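Cable Routing and Upkeep of a Two-Arm Sorting Cell
Student project report, Grerkcombe
May 21, 2018

1. Purpose
Our job was to keep the two-arm cell running for one term and write down how it is looked after. The cell separates hookup wire into baskets. Both arms bolt to one aluminum rail, and most of the stops we logged since November came from the arm cables.

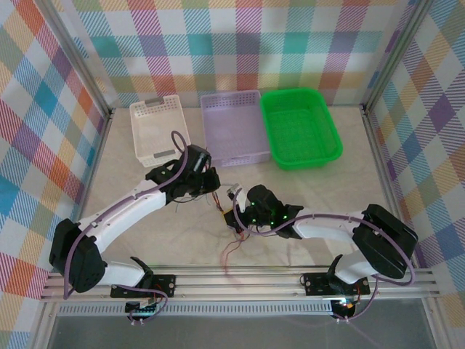

Tuncay Tekin remarked on our draft that cable slack should be checked with the arm fully extended, never parked, and that we had left this out. We added it to section 2.

2. Weekly check
Power down. Check the bolts on both mounting plates. Move each arm by hand to full reach and look for a cable that pulls tight at the wrist. We allow 32 mm of slack at the elbow. After power-up, wait for the status lights before sending any command. The check takes two people and was done 4 times.
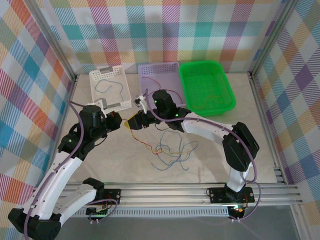

Figure 2. Both arms on the rail, with the cables run along the outside of the links.

3. Gripper fingers
The fingers wear faster than anything else on the cell. We replaced four with printed parts in Torkier filament and kept the old ones for measuring.
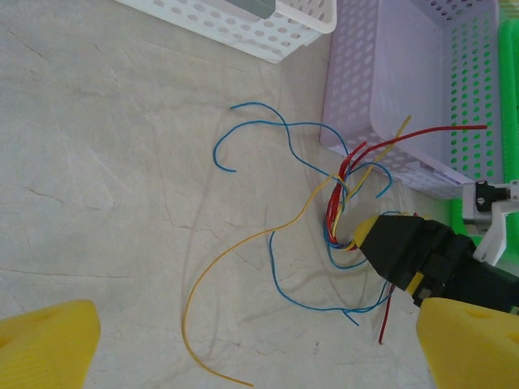
Finger alignment is set with the gripper closed, using a Pfister feeler gauge. A pair that is out of line will still hold a block but lets thin wire slip. Bundles are the harder test. With red, yellow and blue strands twisted together around the fingertip, a loop can work back toward the housing, so we now inspect the joints there at every check. The spare fingers are in the Ultstead cabinet, second drawer.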